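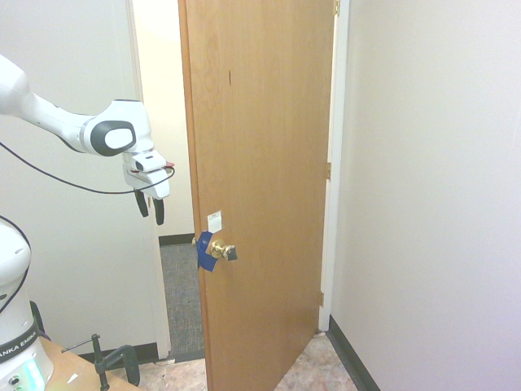
Ticket: door policy stops pulling after the first few inches
Project: Atska
Opened by: Khang Hà
Status: closed (see the last entry, there's one loose end)

First entry, 26 May 2018

Hi all, opening this so I stop retelling the story in the hallway. The door-opening policy on the Franka has gone bad on me and I can't tell yet if it's the learning or the setup. Short version: reaching is great, the grasp on the knob is fine, and then partway through the pull the arm just kind of gives up. It doesn't fault and it doesn't let go. It leans back a little and sits there until the episode times out.

What I'm running is the residual method from the Daditis branch. There's a hand-written base controller that does approach, grasp, pull along an arc, and then the learned part adds a small correction on top at every step. Reward is the door angle plus a little bonus for staying gripped. Episodes are 200 steps. I trained for 390 episodes over the last stretch and the curve looked lovely until somewhere past the middle, then it flattened out and never came back up.

Success on the final checkpoint was 14 out of 62 evaluation trials. The base controller by itself does better than that!! So the learned part is making things worse, which is a pretty embarrassing place for a residual policy to be.

Things I already tried before bugging anyone:

Restarted the controller and the logging machine. Same.

Went back to an older checkpoint. Somewhat better, same kind of stall.

Turned the correction all the way down to zero and ran only the base controller. Door opens most of the time, no stall that I'd call the same thing.

Turned it back up to half. Stall comes back, just later in the pull.

Logs are on the Zonora server in my folder, the one with "knob" in the name. If somebody has seen this before please yell.

Second entry

Got a suggestion to check whether the table is creeping. Fair question, we're pulling on a real door with a real hinge and the arm is only as solid as whatever it's standing on. I put pencil marks where the tabletop sits against the wall, re-tightened the clamp and ran a batch with a lot of pulls. No movement against the marks that I can find. Leaving the marks there, please don't wipe them off.

Also checked the tape at the latch, in case the latch was catching on the way back and the reset was starting the door at a bad angle. It wasn't. I put a fresh piece on anyway (blue again, it's what was in the drawer) and folded it farther around the edge. If you ever set this up on another door, do the tape first, I lost most of a morning in December to a latch that clicked shut between episodes while I was off getting lunch.

Third entry

OK, now we're getting somewhere. I plotted the commanded pull direction against the door angle for the bad trials and laid the good ones on top. In the good ones the direction rotates along with the door the way it should. In the bad ones it rotates for a bit and then freezes, as if the policy thinks the door has stopped moving. And once it thinks the door has stopped, it stops asking for more. That's the lean-back-and-sit thing I was seeing.

So the question turned into: why would it think that? I looked at the raw door angle going into the policy and there it was. The angle estimate drops out. Past a certain opening it repeats the last good value over and over until the end of the episode. The reward uses the same number, so during training the poor thing got nothing at all for pulling farther, and it learned (very reasonably!) not to bother.

The base controller never reads the door angle, it just follows its arc, so that explains why it looked healthy by itself. I should have caught this on day one and I feel a bit silly.

Fourth entry

Tracked it down in the code. The angle filter has a check that throws out any reading that jumps too far from the previous one, to get rid of spikes. Good idea in general. The trouble is that after it rejects one, it keeps comparing against the old value. The door keeps moving, the new readings get farther and farther from the old one, and every single one is rejected from then on. One spike at the wrong moment and you're blind for the rest of the episode.

Faster pulls make it more likely, and the learned correction was making the pulls faster. So the better it got, the more often it tripped the filter. That lines up with the curve going flat past the middle too.

Fix: let the allowed jump grow with the time since the last accepted reading, and if several in a row get rejected but agree with each other, take them. I also added a flag to the log so you can see when the angle is stale. Episodes with a stale angle longer than a handful of steps are now dropped from training completely.

I replayed the old logs through the new filter and the frozen stretches are gone from all of them. Retraining from scratch tonight. I don't trust the old replay buffer, the rewards in there are just wrong.

Fifth entry

Retrained with the same settings, same 390 episodes, same number of trials at the end so we can compare. This time it opened the door in all but a few of the 62. The ones it missed are grasp slips, where the fingers come off the knob early in the pull, and you can see it in the gripper width right away. Different problem, and one I kind of expected, the knob is round and shiny and doesn't give you much to hold on to.

For the write-up: please don't use the old learning curve from the Lâm comparison folder. It has the broken reward in it, so the residual method looks worse than it is. I moved it to a subfolder called "bad_angle" and put a note in there. The baseline numbers are fine to keep, they never touched the filter.

Still open, and I'll make a separate ticket for it: the grasp slips. My first try will be closing a bit slower and giving the wrist more freedom to turn during the pull. If anyone has rubber finger pads left over, I'd love to borrow a pair.

Closing this one. The filter change is merged, so pull before you run anything on the door.

Khang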